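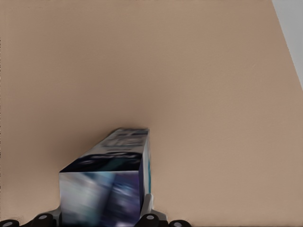 Hallo zusammen,

ich antworte mal gesammelt, weil die Sache mit dem Sauerteig inzwischen drei Betreffzeilen hat und ich in keiner davon mehr vorkomme.

Am 2. Februar um 7 Uhr morgens wurde hier geschrieben:

> Mein Roggenansatz steht seit Tagen in der Küche und tut nichts.
> Laut Buch müsste er sich verdoppeln. Ich füttere ihn morgens
> und abends, habe das Mehl gewechselt, das Wasser gewechselt
> und gestern auch das Glas. Soll ich von vorn anfangen?
> Gruß aus Wununville, Owusu

Lieber Owusu, nein. Wer alles wechselt, weiß hinterher nur, dass er viel abzuwaschen hat. Lass das Glas, wo es ist, und füttere nur noch einmal am Tag. Viele Ansätze blubbern anfangs wie verrückt, fallen dann in ein Loch und kommen erst nach fast sieben Tagen wieder heraus. In dem Loch schmeißen die meisten hin und kaufen Hefe.

Und miss bitte die Temperatur. »Steht in der Küche« kann im Februar alles heißen. Meine hat nachts sechzehn Grad, da würde ich mich auch nicht verdoppeln.

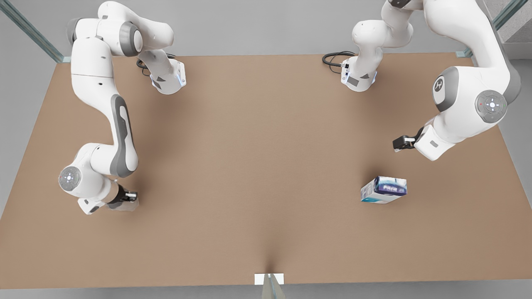 Achilleas Panagiotou
Listenpflege und Mehlbestellung

Zum Mehl, weil Londen danach gefragt hatte: Die Mühle Brosier liefert wieder, allerdings erst ab sechs Säcken. Vollkornroggen ist dabei, der helle Dinkel nicht. Wer mitbestellen will, schreibt mir direkt und NICHT an die Liste. Beim letzten Mal gingen die Bestellungen an alle, danach die Entschuldigungen für die Bestellungen, danach die Bitte, sich nicht mehr zu entschuldigen.

Noch ein Wort zur Debatte um Leitungswasser. Ich nehme es, wie es kommt. Wer seines vorher abkocht, abkühlen lässt und umrührt, darf das selbstverständlich tun — mein Brot ist davon bisher weder besser noch schlechter geworden. Die Krume ist bei mir sowieso eher ein Gerücht.

Im Archiv liegt unter der Nummer 3775 übrigens die alte Anleitung zum Trocknen von Ansatz, dünn auf Backpapier gestrichen. Ich habe so ein Tütchen im Schrank und vergesse jedes Jahr, es zu beschriften. Meine Suppe war einmal überraschend säuerlich.

Owusu, melde dich, wenn sich etwas regt.

Viele Grüße
Achilleas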